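Search this journal Enter keywords, author or DOI Go

3.2 Sorting and storage of small office supplies

The second part of the study dealt with the supplies that staff at the Trukent and Grilden offices kept at their own desks, as opposed to those held in the shared cabinets. Shared stock had already been recorded by the purchasing system and is treated in Section 3.1. Desk stock had no record of any kind. Once an item left the cabinet it was booked as used, and the purchasing figures therefore overstate use by an unknown amount.

Desk stock was surveyed in July by two of the authors (Rätsep and Benítez). Staff were told of the survey one week ahead and were asked not to tidy. Each of the 49 participating desks was visited once. Drawers were opened by the desk owner, and items were sorted into five classes: fasteners, writing tools, adhesives, paper goods, and other. Personal items were left out. Where an item could belong to two classes, it was placed by its main use, so that a self-sealing envelope was entered under paper goods and a glue stick under adhesives.

Fasteners proved the hardest class to handle. Paper clips are small, are often linked together, and are seldom stored in one place. They were weighed and the weight converted to a number using the mean of a reference batch of 2000 clips of the same size. Binder clips were entered singly. Staples were recorded by the strip, with part strips rounded down. The conversion for paper clips works poorly when sizes are mixed, and mixed lots were split by hand before weighing.

Desk owners were then asked when they had last drawn each class from the cabinet and whether they knew what they already had. Answers were given on a four-point scale. For writing tools, recall agreed fairly well with what was found. For fasteners it did not. Of the 49 participants, 13 stated that they had no binder clips at their desk and were found to have at least one, in most cases holding papers that were no longer in use. This matches the pattern described by Charpentier in his earlier work on school offices, where clips attached to old files dropped out of the owner's view and were replaced from stock.

We therefore divide fasteners into free and engaged items. A free item is loose in a drawer, tray or cup and can be picked up and used at once. An engaged item is holding paper, a cable or some other object. Engaged items were further marked as active or idle according to the owner's own statement about the papers concerned. The distinction matters for binder clips (Figure 4) more than for paper clips, which are cheap enough that few owners said they would bother to recover them. 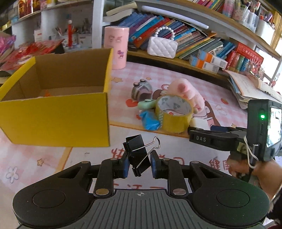
Figure 4. Binder clip, black, with wire handle.

Idle engaged clips were more common at Grilden than at Trukent. The two offices differ in how they archive. At Trukent, files are sent to off-site storage every 12 months and clips must be removed before boxing, a rule set by the storage contractor, Vilex. Grilden keeps closed files in the room where they were made. Zapata (personal communication) reports the same contrast between two branches of the Yáñez office group after one of them adopted a removal rule, although the desks there were not surveyed and her remarks rest on cabinet orders alone.

Two limits should be noted. The survey was made during the summer leave period, and desks whose owners were away were not opened. Also, the active or idle label depends on the owner's judgment, which we did not check against file dates. A repeat visit with dated files is planned at Grilden. Results by class and office are given in Section 3.3.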